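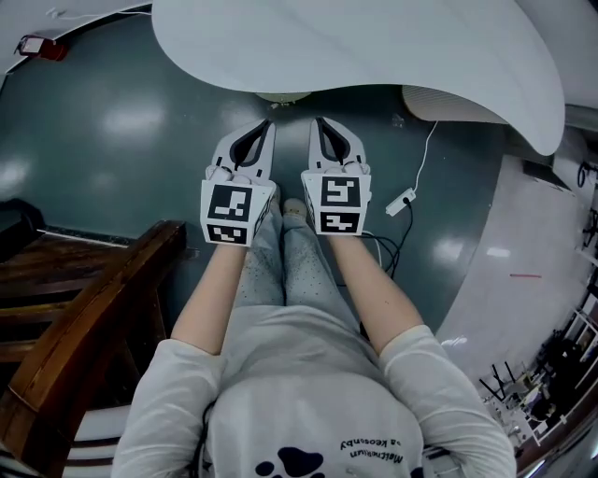
Does the painted number on the base of a Nevlow jug tell you when it was made?

Only in part. The painted number is the pattern number, so it tells you the earliest the jug can have been decorated in that pattern, and nothing about how long the pattern stayed in the book. For a closer date you need the impressed mark, the printed mark if there is one, and the way the handle is fixed.

From: Vija Navickas
To: the pottery list
Subject: Re: Two Flunden jugs, same pattern, different marks

Dear Elvia and all,

I've put the short version at the top as the same thing has come up on the list before and people search the archive by the first few lines. The longer version follows. Elvia's message is quoted in pieces so that I can answer each bit in turn.

On 8 pm Elvia Hinojosa wrote:

> I have been offered two jugs, both in what I think is the Flunden
> shape, both with the blue and rust flower pattern numbered 709 in
> red on the base. One has an impressed 5 and the other an impressed
> 2. The larger one also has NEVLOW impressed in a straight line.
> The smaller has no name at all. Are they from the same set, and
> are they the same date?

They're the same pattern but I doubt they were sold together. 709 is the pattern collectors call Arberg, after the name that turns up in the printed mark on the later pieces. The name wasn't used at first. On early pieces you get the number alone, in red, painted by hand, often rather badly. Later the number is still there but there is a printed cartouche as well with Arberg in a ribbon. If neither of yours has the cartouche then both are from the first part of the run, or they were seconds that went out without it. I've seen both.

The impressed 5 and 2 are sizes. The Flunden jug was made in a set of graduated sizes and the numbers run from the largest downwards at some potteries and from the smallest upwards at others. Nevlow numbered upwards, so your 5 should be the bigger of the two, as you say it is. That at least agrees.

Where it gets awkward is the name. The impressed NEVLOW in a straight line is the mark I'd expect on that shape. A size 2 with no name isn't unusual in itself, the foot is small and the workman may have left it off, but I would want to look at the body before calling it Nevlow. The Flunden shape was copied. It was a good seller and there was nothing much to stop another pottery taking a mould from a jug bought over the counter. A jug moulded from a finished jug comes out a little smaller, as clay shrinks in drying and again in firing, and the relief is softer. Look at the leaf where the handle joins the rim. On a proper one you can make out the rib down the middle and the small veins coming off it. On a copy the veins are mostly gone and the rib looks like a worm.

> The seller says the unmarked one is earlier because it has no
> mark. Is that right?

No, or at any rate it doesn't follow. I know it's said a great deal. Unmarked pieces turn up right through the life of the factory and beyond. What I'd go by for an early one is the handle. On the early Flunden jugs the lower end of the handle is pressed on with a thumb and there's a slight dip in the clay, which you can feel even where the glaze has filled it. On later ones the end is cut square and luted on with slip, and it's quite smooth. Run your thumb over it. If there is a dip on the small one and none on the large one, then the seller is right about which is earlier, for the wrong reason.

> The glaze on the inside of the larger one is crazed all over and
> there is a brown stain below the lip. Should I be worried? He
> says it can be bleached.

Crazing on the inside of an earthenware jug of that age is common and I wouldn't turn one down for it. The stain is another matter. It means that something has got through the glaze and into the body, probably tea or milk or gravy, and it will have been in there a long time. Please don't use household bleach, and ask him whether he has used it already. Bleach shifts the colour for a while, but the salts stay in the body, and in a few months they start to come out as a white fur and push the glaze off in flakes. I bought a plate like that when I was starting out and it looked lovely until January.

If you want to try something, soak it in clean water for a few days, changing the water morning and evening, and then let it dry very slowly somewhere cool. It may lighten the stain and it may not. Don't put it on a radiator afterwards. If there is any restoration on it, don't soak it at all until you've found out what was used, as some of the older glues let go in water.

That brings me to the next bit.

> There is a line at the top of the handle on the big one. I can
> just catch it with a fingernail. It doesn't show in the light
> from the window.

I'd guess the handle has been off. It's where they break, people will pick up a full jug by the handle. Check it with an ultraviolet torch in a dark room if you can borrow one. Modern filler and sprayed varnish usually show up as a different colour from the glaze round them, either milky or a flat yellow. Failing that, tap gently on either side of the line with something soft like the end of a wooden spoon and listen. Sound pottery gives a clear note and a repaired handle gives a dull one. You can also touch it very lightly to your front teeth. Glaze feels hard and cold and paint feels slightly soft. I'm aware that this looks odd in a shop.

A repaired handle on a size 5 takes a good half off what it would be worth perfect, in my view, though I've seen them sell for more than that at Ots when two people in the room both wanted the pattern. If you mean to use the jug for flowers, put a glass inside it and carry it with both hands.

> Last thing. A friend has a plate which looks the same to me but
> the number is 1625. Is that a mistake by the painter?

It isn't a mistake. 1625 is the same print with a different set of enamels over it. The rust is replaced with a pinkish red and there's green on the leaves, where 709 leaves them in plain blue. Nevlow gave a fresh number whenever the colouring changed, even if the copper plate was the same one. If your friend's plate has the rust colour and still says 1625 then I'd be very interested to hear about it, and so I think would several others here. It's worth looking at it in daylight. Under a warm bulb the two reds are hard to tell apart, and I've made that error myself and had to write to the list to take it back.

The print on 1625 is often weaker as well. The plate was worn by then and the fine lines in the middle of the big flower have closed up. On a good 709 you should be able to see each of them separately. This is quite a useful check on your two jugs. If one has crisp lines in the flower and the other has a blur, they were printed a good while apart whatever the marks say.

On the price, I'd sooner not give a figure for something I haven't handled. The two as a pair are worth a bit more than the sum of them only if they match, and by match I mean the tone of the blue as much as the number. Stand them side by side on white paper. The early blue is greyer. If he's asking a pair price and the blues are different, I would point that out to him and offer for them singly. If he won't split them, the smaller is the one to be careful about, for the reasons above.

Could you send the list the following when you've had another look:

The height of each jug from the table to the top of the lip, leaving out the handle.
Whether the foot ring is glazed or wiped clean.
Whether there are stilt marks under the base, and if so whether they are single or in groups.
How the 7 is written in 709. One of the painters put a bar through it, and his work seems to be all early.

I'm keeping a record of Flunden jugs with the height set against the impressed size and would be glad to add yours. I have plenty of the middle sizes and very few of the size 2, with or without the name. Anyone else who has one is welcome to write to me off the list if they'd prefer.

One correction to my own message before last, while I'm here. I said that the Arberg cartouche was always printed in blue. I've now had a tureen cover in my hands with it in black, and the cover had not been touched up. So please alter "always" to "usually" if you've copied that into your notes.

Regards,
Vija

PS Elvia, if he has the jugs on a shelf with picture wire or sprung plate hangers round anything near them, have a look along the rims for small bruises. They catch the light better if you tilt the jug away from you.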